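Gonham Community Kitchen - Progress report to the Dekker Fund
Baking and Home Cooking Classes, second reporting period
2021-04-26

Dear Jozef,

Thank you for your patience while I got this together, and thank you again to everyone at the Fund for letting us move the start of the bread course. It made a world of difference to us, and I think you'll see that in what follows.

When I last wrote to you in January we had the ovens in but no proper plan for the evening sessions, and I was, I'll admit, a bit worried about the yeast side of things. Cakes are one matter. People know where they are with a sponge. Bread takes most of an evening if you do it honestly, and our sessions are only as long as the hall booking allows. Abenezer Worku came up with the answer, which was to have each group shape and bake the dough that the group before them had mixed, and then mix a fresh batch to prove slowly in the fridge for the next lot. It sounds muddled written down but it runs very nicely, and the bakers have taken to leaving little notes on the tubs for one another (mostly "sorry, a bit sticky").

Attendance

We had 266 places filled over this period, against 100 in the first. A good part of that is the Sitmont group, who now come over on the bus together and have more or less adopted the back bench. The waiting list for the beginners' loaf is longer than I would like, and I'd rather talk to you about that than make promises here.

What we have taught

White tin loaves, soda bread, flatbreads, a plain enriched dough for buns, and two sessions on steamed buns and the soups to go with them. Those last two were a late addition. Several of our regulars don't have an oven at home that they trust, and steaming needs only a pan and a lid, so it seemed a kind thing to offer. They were the first to fill up.

We did have one real disappointment. The rye sessions didn't work as I'd planned them. I had everyone baking to the same time, and the smaller loaves came out dry while the big ones were gummy right through the middle. We have since bought two probe thermometers and rewritten the sheet so that it goes by the temperature inside the loaf. I hope to run rye again before the next report, with 500 gram loaves all round so that nobody is left waiting by the oven door. 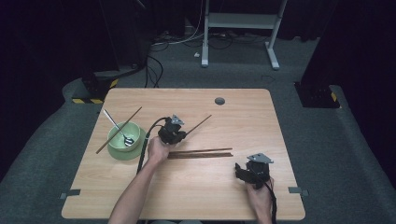 Bowl, spoon and chopsticks.

Money

Of the ingredients budget we have spent £458, nearly all of it on flour, butter and yeast. The Clekari mill has been very good to us over the price of strong white, and if we go on buying by the sack we should finish the year a little under. I would like your permission to put whatever is left towards a second set of loaf tins, as the old ones have lost their coating and need lining every time - a fiddly job with a full class.

Next steps

Abenezer is going to take over the beginners' course so that I can get the recipe booklet finished. It is half written. The shaping instructions are giving me trouble, as it's remarkably hard to explain in words what your hands do with a round of dough, and I may ask for drawings.

Do come and see us if you are ever out this way, Jozef. Evenings are best, and there's always a loaf going spare.

With warmest thanks,
The course organiser, Gonham Community Kitchen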